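Picture Framing and Hanging Assistant (part-time, permanent)
Vestergaard Frames and Prints

Location: Unit 7, Brirano Yard
Hours: 24 per week over four days, including every other Saturday
Reports to: Rochelle Lyons, Workshop Manager
Closing date: Sat 13 December

About us

Vestergaard is a framing workshop with a small shop at the front. We frame posters, prints, certificates, maps, textiles and the odd football shirt. Most of our customers are local people who come in with something rolled up in a tube. The rest of our work is for cafés, offices, hotels and surgeries, where we supply framed pictures, put them up, and take them down again when the tenant moves or the walls are painted.

We also take in old frames for repair. Some come back to us for new glass or a new backing board, and some are bought in from house clearances and cleaned up for sale in the shop. We have 46 second-hand wooden frames waiting to be sorted at the moment and would like the new assistant to make a start on them in the first month.

The workshop is run by Rochelle Lyons. Halldóra Gunnlaugsson does the cutting and joining and looks after the mount cutter. You would work alongside both of them and cover the shop counter at lunchtimes.

The job

You will spend about two thirds of your time in the workshop and the rest between the shop and the van. The main duties are:

Taking finished frames from the bench, checking them over and wrapping them for collection or delivery.

Opening up old frames, removing pins, tape and backing, and lifting out whatever is inside.

Cleaning wooden mouldings, including the groove along the inner edge, which collects dust and old glue.

Fitting posters and prints into frames, with or without a mount, and sealing the back.

Fixing D-rings, cord and wall bumpers.

Loading the van, carrying frames into customers' premises and helping to hang them level and at the agreed height.

Keeping the picture racks in order and the labels up to date.

Serving customers, writing up order slips and taking payment.

Sweeping up at the end of the day. We all do this.

You will not be asked to use the mitre saw or cut glass until you have been trained, and that normally happens after six months. If you never want to cut glass, tell us at interview and we will leave it out.
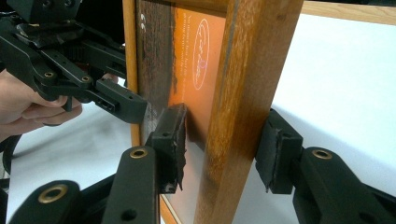

Posters make up a large part of the work, and they are less forgiving than people expect. A cheap poster shows every fingerprint and will crease if it is lifted by one corner. Signed posters need more care again, and we don't trim, press or stick them down unless the customer has agreed to it in writing on the order slip. You will be shown how we handle paper in your first week and we would ask you to do it our way, even if you have learned another method elsewhere.

Varnished frames have their own problems. Gloss picks up scratches from rings, watch straps and belt buckles, so these come off or are covered before you handle stock. Frames are carried upright with a hand on each side, never by the top rail alone. Large frames are a two-person lift whatever they weigh.

What we are looking for

You must have:

Steady hands and the patience to do the same small job several times in a row.

A reasonable eye for whether something is straight. We have spirit levels, but you need to notice when to reach for one.

Enough arithmetic to measure a print, allow for the mount and write down the right size in millimetres.

The ability to lift and carry frames, with help for the bigger ones, and to stand for a good part of the day.

A polite manner with customers, including the ones who can't decide.

It would help if you have:

A full driving licence. The van is manual.

Experience of woodwork, upholstery, bookbinding, printing or any similar bench work.

Some experience of putting up shelves or pictures on different kinds of wall.

You don't need a qualification in framing. Halldóra came to us from a shoe repair shop and learned on the job. We are happy to hear from school leavers, people coming back to work after a break, and people who want a practical job after years in an office.

Pay and conditions

The hourly rate is printed on the application form, which you can pick up from the shop or ask for by post. It goes up after the probation period of three months and again when you have finished glass training.

Paid holiday is pro rata, with the workshop closed between Christmas and New Year. Those days are counted as part of your allowance.

Working days are Tuesday, Wednesday and Friday, plus Thursday one week and Saturday the next. The day starts at half past eight, or eight o'clock when there is a hanging job out of town. Lunch is 45 minutes.

We provide aprons, gloves and safety glasses. You will need your own sturdy closed shoes, and we pay £46 towards a pair once you have finished your probation.

Staff can frame their own things at cost, in their own time, using the bench after hours by arrangement with Rochelle.

There is one parking space at the unit and the van is in it. The bus stops at the end of the yard and there is a covered rail for bicycles. The workshop is on the ground floor with a level entrance. The print store is up a flight of stairs, but that part of the job can be swapped with someone else if stairs are difficult for you.

Work coming up

We have two larger orders for the new year and the post is partly to help us meet them.

The first is for Treneo, who are refitting their offices and want 300 posters reframed in matching wood. The posters are already with us. They all have to be taken out of their present frames, checked, listed and put into new ones, floor by floor. The old frames will be kept if they are sound.

The second is a smaller job for the Prostudov guest house, where the pictures in the bedrooms and on the stairs need cleaning and rehanging on proper fixings. This will mean several early starts in a row. Travel time is paid.

After that the work goes back to its usual pattern, which is busy before Christmas, quiet in the weeks after it, and steady through the spring with certificates and wedding photographs.

How to apply

Fill in the application form and bring it to the shop or post it to Rochelle Lyons at the address above. A CV can be attached, but please fill in the form as well. There is a box on the second page asking you to describe something you have made, mended or put up. A few sentences are enough. If you have a photograph of it, put it in the envelope, and write your name on the back so that it can be returned.

Forms must reach us by five o'clock on the closing date. We will reply to everyone.

Interviews will be held at the workshop in the week after closing. They take about an hour. The first part is a conversation with Rochelle and the second is a short practical session with Halldóra, in which you will be asked to take a print out of a frame, clean the frame and put it all back together. The pieces used for this are our own and have no value, so there is no need to worry about damaging anything. Please wear clothes you can work in.

If you would like to see the workshop before applying, call in on a Tuesday or Wednesday afternoon and ask at the counter. If we are in the middle of a glass order you may have to wait a few minutes.

Please let us know on the form if you need any adjustments for the interview, including a different time of day. We will ask for two references from the person we appoint, one of which can be from a teacher, a neighbour or someone you have done unpaid work for.

The start date is the first Tuesday after we reopen in the new year, or as soon after that as your notice allows.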